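Teaching the Galanis to open a door, part 2: practice in the simulator

If you followed part 1, your Galanis is bolted together, the wiring is tidy (mine never is), and you're itching to let it loose on the workshop door. Please hold off a little while longer! We're going to practice in simulation first. I'm using Futora, with the free Cunitz house as the practice building, and everything here was last checked on 3 October 2025.

Start the house, load the robot, and open both a wrist view and the head view. Expect them to be tilted. Leave them that way, as the controller is perfectly happy with it.

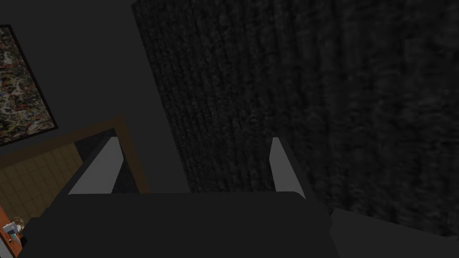
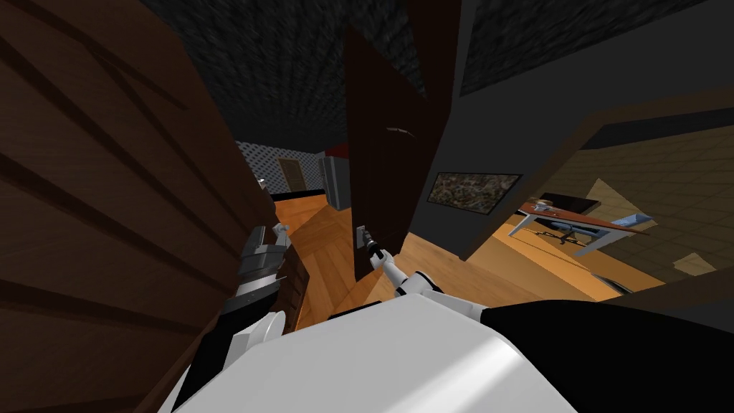 The wrist view with the open fingers is the one I keep biggest on my screen, and the other, with a hand closed on the door handle, is where you want to end up.

Now for the settings. Open the grip page and put the closing force at 539, then save it under a new name so you can always get back to the original. Set the step limit to 3,777. My old limit was 2,038, left over from a drawer exercise back in January, and the run kept stopping just as the door began to swing — I blamed the hinges for two whole evenings before Svend Eyvindsson at the Herkthorpe workshop asked me what my limit was.

Bring the hand in slowly, level with the handle, and close it before you pull. Then pull in small moves, letting the wrist turn as the door comes round. If the fingers slip, go back to the start of the pull and shift the hand a touch closer to the plate. Run it again from a different starting spot once it works, and then again from another. I like to put the kettle on for this bit.

Does the robot need both arms to open a door?

One arm is enough for a light inside door. The second is handy for holding a heavy door open while the base rolls through, and we'll set that up in part 3.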